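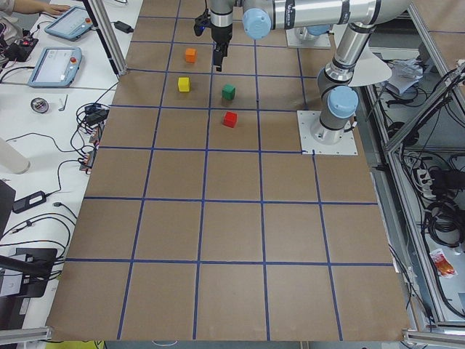
Mesa de clasificación con cuadrícula de cinta azul, cubos de prueba y mandos de programación. Planta de Multmont, febrero.

LISTA DE COMPROBACIÓN DE SEGURIDAD – PUESTO CON BRAZOS ROBÓTICOS
Centro: Grivorell, planta de Multmont
Instalador: Fekete
Motivo: revisión previa al paso del puesto a dos turnos
Inspección hecha desde prevención, con el puesto en pruebas

Claves: C = conforme. NC = no conforme. P = pendiente de documentación. NA = no aplica.

1. Zona de trabajo

1.1 Superficie de la mesa despejada de objetos ajenos a la tarea: C
Los cubos de madera son de la prueba. La mitad de la cuadrícula más cercana está libre.

1.2 Límites del área de trabajo señalizados: NC
La cinta azul separa casillas, para el programa. A quien trabaja no le dice hasta dónde puede meter la mano. Fekete sostiene que «se entiende». Pedimos una marca perimetral de otro color y que figure en la hoja del puesto.

1.3 Bases de los brazos fijadas: C
Placa blanca atornillada en el borde del tablero. Falta por escrito el par de apriete y cada cuánto se repasa.

1.4 Segundo brazo visible desde la posición del operario: NC
Desde donde se hizo la foto, el primer brazo tapa casi todo el segundo. Se ve la base y poco más. Si los dos van a moverse a la vez, queremos saber quién vigila el de atrás y desde dónde.

2. Mandos y paradas

2.1 Parada de emergencia accesible: C con reservas
Hay dos mandos portátiles sobre la mesa auxiliar, más una caja negra con pulsador rojo. El problema es que ninguno lleva rótulo que indique qué brazo para. Preguntamos a dos personas del turno y dieron respuestas distintas.

2.2 Mando asignado a una persona concreta: NC
El procedimiento habla de «el usuario del mando». Antes del cambio cada puesto tenía un responsable con nombre en la hoja. Que vuelva a tenerlo.

2.3 Prueba de parada registrada: P
Se nos enseñó un listado con 113 ciclos sin incidencias. Un ciclo sin incidencias no es una prueba de parada. Falta el registro de las paradas provocadas, con fecha y firma.

2.4 Velocidad reducida durante el aprendizaje: P
El límite comunicado por Fekete es de 300 milímetros por segundo. No lo hemos medido.

3. Cables y alimentación

3.1 Cables recogidos y fuera de la zona de apoyo de manos: NC
Cables negros enredados en la mesa auxiliar, junto al borde del tablero, y otros colgando por el lado derecho. Canaleta o bridas antes de la próxima visita.

3.2 Regletas fijadas y con carga calculada: NC
Una regleta al borde de la mesa auxiliar y otra en el lado de la estructura de aluminio, esta con varios enchufes puestos. No hay cálculo de carga. En la instalación definitiva no aceptaremos regletas.

3.3 Fuentes de alimentación sujetas: NC
Apoyadas sin más sobre la mesa.

4. Orden

4.1 Herramienta suelta: NC
Llave hexagonal en la mesa auxiliar. A la caja.

4.2 Papeles, bolsas y envases fuera de la estructura: NC
Material blanco arrugado (papel o bolsa) en el lado derecho, y un envase rojo y blanco más abajo. Es una tontería hasta que algo se engancha.

5. Lo que cambia para la plantilla

5.1 Evaluación de riesgos actualizada: NC
La evaluación vigente describe el puesto manual: movimientos repetidos, postura de pie, iluminación. Esos riesgos bajan, de acuerdo. Pero aparecen otros que nadie ha evaluado – atención sostenida a una máquina que casi siempre hace lo mismo, intervenciones rápidas cuando una pieza se queda atravesada, trabajo en solitario por la tarde.

5.2 Carga de trabajo revisada: NC
El folleto del proyecto promete 3000 piezas por turno y «tareas de más valor» para el personal. Pedimos la lista de esas tareas y recibimos tres: vigilar, rellenar y retirar. Rellenar y retirar a ese ritmo ya es un puesto entero. La previsión es que lo lleve una sola persona, además de su línea.

5.3 Formación impartida antes de la puesta en marcha: NC
Una mañana, sobre todo con diapositivas. El personal de tarde no estuvo. En Huvurport hubo la misma formación y luego hubo que repetirla. Conviene preguntarles antes de dar esta por buena.

5.4 Derecho a parar la máquina sin justificación previa: P
De palabra, sí. En el procedimiento se exige «avisar al coordinador». Hay que quitar esa frase o aclarar que primero se para y después se avisa.

5.5 Uso de los datos del puesto: P
En la muñeca del primer brazo va montado un pequeño módulo negro, cámara o sensor. Falta saber qué recoge, si alcanza las manos de quien trabaja y cuánto se guarda. La respuesta verbal («solo mira piezas») no nos sirve para el expediente.

RESULTADO
No apto para pasar a dos turnos. Se puede seguir en pruebas con el instalador presente.

Prioridad alta: 1.2, 1.4, 2.1, 2.2, 2.3, 3.2, 5.1 y 5.4.
Antes de la próxima visita: 3.1, 3.3, 4.1 y 4.2.
El resto, con la entrega de documentación.

OBSERVACIONES
La dirección de Multmont pidió que el apartado 5 fuera en un anexo, por no ser «estrictamente técnico». Se queda en la lista. La próxima visita se hará a las 16:00, con el turno de tarde en el puesto.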